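# How Does a Basketball Shot Clock Work?

If you have ever watched a basketball game, you have probably noticed a big box of glowing numbers sitting on top of the backboard, counting down and down and then jumping back up again. Maybe you asked a grown-up what it was for, and maybe the grown-up said, "Shh, they're about to shoot!" Well, pull up a chair, because we are going to talk all about it.

That box is called the shot clock. It tells the team with the ball how many seconds they have left to take a shot. When it gets to zero, a loud horn goes off, and if the team hasn't gotten a shot away that touches the rim or goes in, the other team gets the ball.
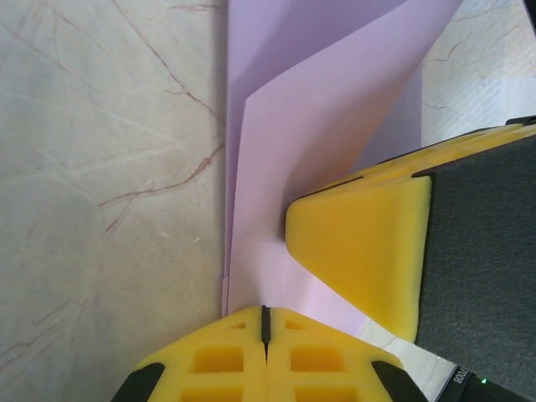

*Reading time: 4 minutes*

## What was it like before the clock?

A long time ago, a team that was winning could simply keep the ball. The players would pass it back and forth, back and forth, and never shoot at all, because the other team can't score if they don't have the ball! This was called stalling. It was allowed, and it was a pretty clever trick, but oh my, it was dull to watch.

Imagine you and your cousin are playing a board game, and your cousin is ahead by one point and decides to think about the next move until bedtime. You would want a timer too, wouldn't you?

To see what stalling does to a game, let's make up two teams. We'll call them the Estrella Comets and the Tundska Owls, and we'll put them in a gym in a town called Sasside, with 1,763 people in the seats. The Comets are ahead by 9 points. With no shot clock, they could pass the ball around for the whole last part of the game while the Owls chased them and everybody in the seats yawned. With a shot clock, they have to keep trying to score, and every time they miss, the Owls have a chance to catch up.

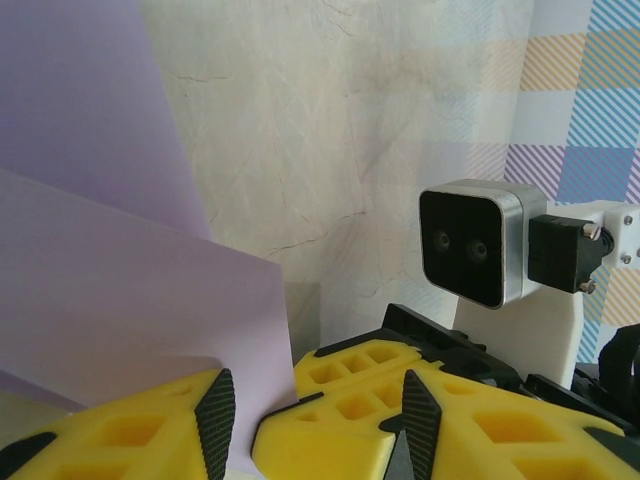 And catching up is the fun part! A team that is 9 points behind can get there with three baskets from behind the three-point line. That takes good shooting and a bit of luck, but it can happen in hardly any time at all, and that is why people stay in their seats until the very end (even the ones who really need the bathroom).

## How many seconds do they get?

It depends on who is playing. In the NBA, a team gets 24 seconds. College teams in the United States get 30. Some younger leagues don't use a shot clock at all, so that kids have plenty of time to learn how to dribble and pass without hurrying.

The clock starts over when the other team gets the ball. Sometimes it only goes partway back up. In the NBA, if you shoot, the ball hits the rim, and your own team grabs it, you get 14 seconds for another try.

## Try it at home

You don't need a gym to find out how a shot clock feels. You need a soft ball or a rolled-up pair of socks, a basket or box, someone to play with, and someone to count out loud. Before you start, make a scoreboard. A flat sheet of purple paper with straight edges, like the one lying on the pale, veined surface in the last picture, is a good color for it if you use a dark marker. Write one team's name on each side and leave lots of room for the score.
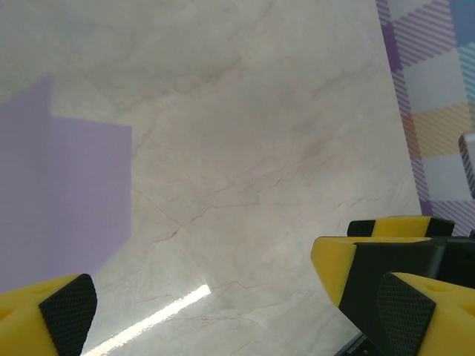

Now choose how long your clock will be. We like 12 seconds for a small room. Purple paper like that can also be your sign for the counter to hold up when time is nearly gone, so the players know to hurry. Pass at least twice, then shoot before the counter gets to zero. If you are too slow, the other team gets the socks.

Play one round with the clock and one round without it. Did you take different kinds of shots? Did anybody get the giggles when the counting reached three, two, one? Real players feel that rush too, and they practice and practice so they can stay calm and look for an open teammate.

## A few words to know

**Possession:** the time when one team has the ball.

**Violation:** breaking a rule that isn't a foul. Letting the shot clock run out is a violation.

**Buzzer-beater:** a shot that leaves a player's hand just before time runs out. If it goes in, it counts, even if the horn sounds while the ball is still in the air!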